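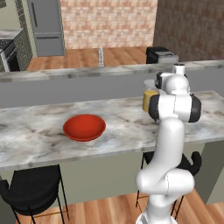

Kiri Sutcliffe's remark, when we first told the workshop what we wanted to build, was that an arm made on a bench would never repeat itself well enough to be worth simulating, and that we ought to fix the backlash in the shoulder before touching a line of code. We took half of her advice. The shoulder got a new belt tensioner, and the simulation went ahead alongside it, which turned out to be a very happy way to work.

Figure 1. The simulated kitchen used in Section 4, with the arm at the island and the red bowl on the marble top.

4. Practising in simulation before the bench

The arm we call Grinia was put together in a shared workshop over one winter, from printed links, second-hand motors and a good deal of borrowed bench time. Every hour on the real machine has to be booked, and a bad reach can cost an evening of reprinting. A simulated kitchen costs us nothing to bump into, so we try each new reach there first. The simulated arm is a stock model, smoother and far better looking than ours, and we did not try to make it match Grinia link by link. What we carry across is the path of the gripper, which is then solved again for our own joint lengths.

The task in this section is a plain one: start from a rest pose, reach over the island, and stop with the gripper open beside a target. The bowl served as the target in the first set of trials and the glass container of yellow liquid in the second. We ran 200 reaches in simulation for each, moving the start pose a little every time. Of these we picked 32 that kept the elbow well clear of the counter edge, and replayed them on the bench at a slow speed.

The first replays, in February, were a delight to watch and not very accurate. Grinia stopped short on the long reaches — the printed forearm sags when it is stretched out, and our model had it perfectly stiff. Juraj Rusnák suggested adding a small droop to the forearm that grows with reach, measured by hanging a weight from the wrist and reading a ruler. It is a crude fix and we are very fond of it. With the droop in place, only 3 of the 32 replays ended more than 10 mm from the target, and all of those began from the same awkward pose, with the wrist folded nearly flat.

Glass remains the harder case. Our depth camera on the bench reads straight through a clear jar, while the simulator knows exactly where it is, so a path that looks well judged on screen can be aimed at nothing much on the bench. For now we wrap the real jar in masking tape. Rosemarie Mühlbauer has begun work on a contact switch for the fingertips, and Section 5 gives the wiring and the first readings from it.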